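Hala Aoun starts with the cables. Before the two-armed machine at Cimberg picks up any laundry, she runs a hand along each arm, feeling for a loop that has slipped toward a joint. One caught in August and cost her an elbow connector.

Then she wipes the finger pads. Lint builds up on them, and dark cotton sheds the most. A linty pad lets thin cloth slide, and the grip log fills with retries — she counted 403 in one bad week.

The arms are zeroed next. She drives each one to its stop, checks the reading and saves the offset. The left arm drifts more than the right, so she does it twice.

The last check is on real clothes, a black garment and a white one left overlapping on the bedspread. She keeps the grip force low for this and raises it in small steps, with one hand near the stop button. 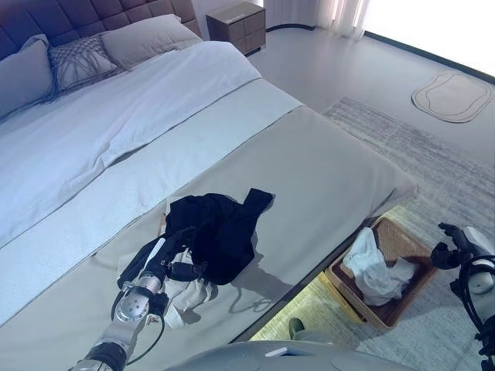
If the force has to go past the saved setting, she changes the pads before the next run. A spare set sits in her tool case, already trimmed.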